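Mitstead House, washroom and plumbing check
Inspector: Wiesława Dudek
Date: January 24, 2020

1. Stopcock turns by hand. PASS. It took both hands and a word I won't write on a form.

2. Cold tap reaches full flow. PASS on the ground floor. Upstairs is more of a suggestion.

3. Hot water held at 45 degrees at the basins. PASS, once Jawad Mengal had been up to the boiler cupboard and come back looking pleased with himself.

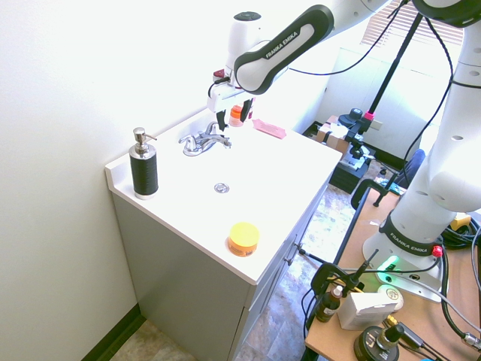 4. Waste pipes clear. PARTIAL. Room 13 gurgles when the room next door empties. Teodor Piątek calls this normal. Teodor does not sleep in Room 13.

5. Sealant whole along all edges. FAIL, second floor. Somebody has mended it with what I believe is toothpaste. Strip and redo before April.

6. Extractor fan runs on after the light goes off. PASS, and on, and on. Please find the timer.

7. Floor dry and free of trip hazards. PASS, apart from the bath mat with the curled corner, reported last time and the time before. Bin it.

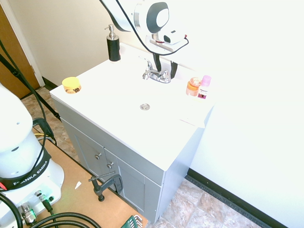 8. Water meter read and logged. 1,416. The last entry is in pencil and could be anything.

9. Cleaning products locked away. FAIL. Cupboard locked, key in the door.

10. Emergency pull cord hangs to the floor. FAIL. Tied up in a bow, rather a nice one. Untie it.

Fluvico have quoted 470 for items 4 and 5 together. Edmund Jasińska to approve or argue. Recheck by Nele Groen, who should bring her own torch.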